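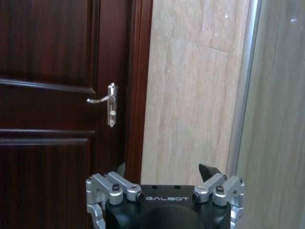
Themba Msimang wrote:
> Before anyone orders new handles for the upstairs doors, can we please try cleaning and tightening what we have? The levers are fine. What goes is the spring inside, and two screws on the backplate that nobody ever tightens. I did 3 of mine last April in an evening. Also please don't put Prumow on the varnish, it leaves a haze in the grooves of the panels and you'll be rubbing at it for a week.

Agree on the screws. Did ours last night, took maybe a quarter turn each and the wobble was gone. Use a hand screwdriver pls, the drill slips and then you have a scratch on the chrome forever (ask me how I know)

Not sure about the springs tho. Hubmann had a pack of 5 but for the wide plates only, ours are the narrow ones with the round ends. Measure center of the lever to center of the keyhole before you buy anything. Gota will order the narrow kind if you bring the old one in, they wanted more than 8 dollars apiece which seems steep.

For the wood I just use a damp cloth then a dry one, along the grain. Edges of the moldings collect the most dust, old toothbrush works. Themba what did you use to get the haze off in the end?? I have it on 2 doors and teh hall one shows it bad in the afternoon.

Somebody still has my long screwdriver btw. Need it back before I start on the hinges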